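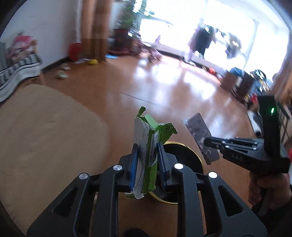

House rules for working with grippers at home

I've been doing tidy-up sessions with hand-held grippers in lived-in rooms for two winters now, and my list of rules keeps growing. Ott Rätsep, who trained me at Flevotach, had a single sheet taped inside his case lid. Mine runs to both sides and has coffee on it. Take what you like!

Before you start, walk the floor. Cords, rug edges, small bowls, toys with wheels. You'll be looking at your fingertips for the next 20 minutes and your feet are on their own. I do this in socks, which finds the building bricks pretty fast.

Medicine comes off the table first, by hand, and goes somewhere high. Tablets count even if the pack looks finished — check every bubble. If kids use the room this one isn't up for discussion. Empty blister packs can go back in the mix once an adult has looked them over.

One person, one side. When two of us work the same pile we agree on who has left and who has right, and we say "crossing" out loud before reaching over. It feels silly for the first session (Ott used to sing it). Pinched knuckles hurt more than you'd think.

Cover anything with a name or an address on it. Pharmacy labels, parcel stickers, school letters. I keep a roll of Dudix paper tape in my apron and slap a bit over the print.

Anyone else in the house gets asked, every time, even if they said fine in November. They can also change their mind halfway through. Stop, put the tools down, have some tea. 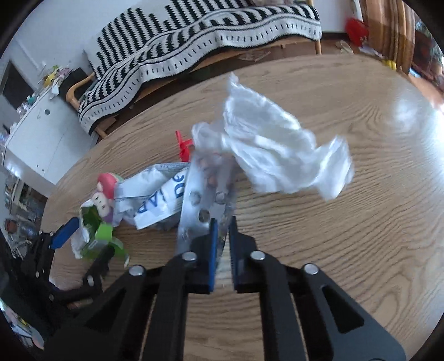

How tight should the grip be on thin packaging?

Only tight enough that it doesn't slide when you lift it a hand's width. Foil and thin card bend long before they slip, so close slowly, stop at first contact, then add a touch. If you hear crackling you've gone past it.

Wipe the finger pads between rooms. A damp cloth is plenty, and let them dry. I tried the Kütt cleaning spray once and the pads felt greasy for days.

Check the joints every 4 sessions. Wiggle each finger sideways, and if it clicks, it gets tightened before anybody uses it again. My notebook from Junomgate has a column for this and I've been bad about filling it in, so now the pen lives on a string.

Sharp bits of torn plastic and anything sticky go in a separate tub. Same with broken toys, until their owner has had a say — I learned that one from a very upset four-year-old.

Last thing, put the room back how you found it. I make a quick sketch of where stuff was before we begin. Bring a spare pencil.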